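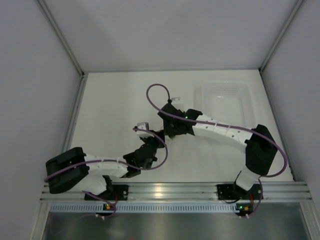
Sallaron, May 24, 2018

Recording a painted wall as a layered surface

The procedure below is for documenting a wall that carries more than one generation of paint, paste-ups or stickers. It produces a record of the surface and its sequence, with the individual pieces entered as parts of that sequence. It was written for the Tilar wall survey and assumes one person working on foot, with a second person available for measuring.

Equipment

Camera with a fixed focal length lens, 35 mm or 50 mm. Tripod. Grey card and colour checker. Five-metre tape and a folding rule. Chalk line. Soft pencil and gridded drafting film. Raking light, battery powered. Hand lens, 10x. Record sheets, one per bay.

Step 1. Divide the wall into bays

Use divisions that already exist in the fabric: downpipes, expansion joints, changes in brick bond. If the wall has none, set bays of equal width with the tape and mark them in chalk at the foot of the wall, below the painted area. Number from left to right as you face the wall. Do not renumber later if the survey is extended; add a letter prefix.

Step 2. Describe the substrate first

Enter the wall material, the joint type, any render or previous whitewash, and the condition of each. Include buff patches (the rectangles of council paint applied over earlier tags) as layers in their own right. They are frequently the only reliable horizon across several bays. At the Mabaso underpass a single grey buff ran through 4 bays and fixed the order of everything else.

Step 3. Photograph square to the wall

Set the sensor plane parallel to the surface and keep the same distance for the whole run. Overlap adjacent exposures by a third. Place the colour checker in the first exposure of each bay and again whenever the light changes. Overcast conditions are preferred. Repeat the run at dusk with the raking light held low on one side, which brings up brush ridges, paste edges and the relief of buried lettering.

Step 4. Draw the edges

Tape the drafting film over a print of the bay and trace every visible paint edge. Use a solid line where one layer clearly overlies another, a broken line where the relationship is inferred, and a dotted line where the edge is lost. Check each crossing on the wall with the hand lens before inking it. Overspray is not an edge – hatch it lightly and note its direction. 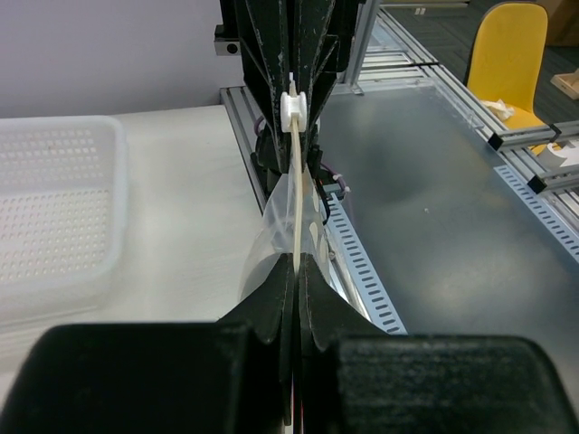 Where a flake has already lifted, its section can be read in place. Do not detach paint to obtain one. Fallen flakes may be collected from the footpath if the owner of the wall has agreed in writing. Label each with the bay number and its distance from the left-hand division.

Step 5. Number the layers and build the matrix

Give every layer a number in the order you recorded it. The number has no chronological meaning. In the Unider pilot, for example, layer 706 lies beneath layer 1215 in one bay and has no contact with it in any other. Enter each pair of touching layers as over, under or equal to, then draw the matrix from the pairs. Remove redundant links. If the matrix contains a loop, one of the crossings has been misread; return to the wall.

Step 6. Transcribe names sparingly

Transcribe lettering only where it can be read without reference to other walls. Record the tool (marker, spray, roller, scribe) separately from the text. Attribution goes in the restricted file. Published sheets carry the layer number only.

Step 7. Revisit

Repeat Step 3 from the same positions in July and compare the runs bay by bay. New layers continue the existing number series. Losses are entered as events, with the date range between visits as their limits.

Record sheets and the matrix template were prepared by Nandi Gumede. Sheets should be scanned in colour at the end of each field day and the film originals stored flat.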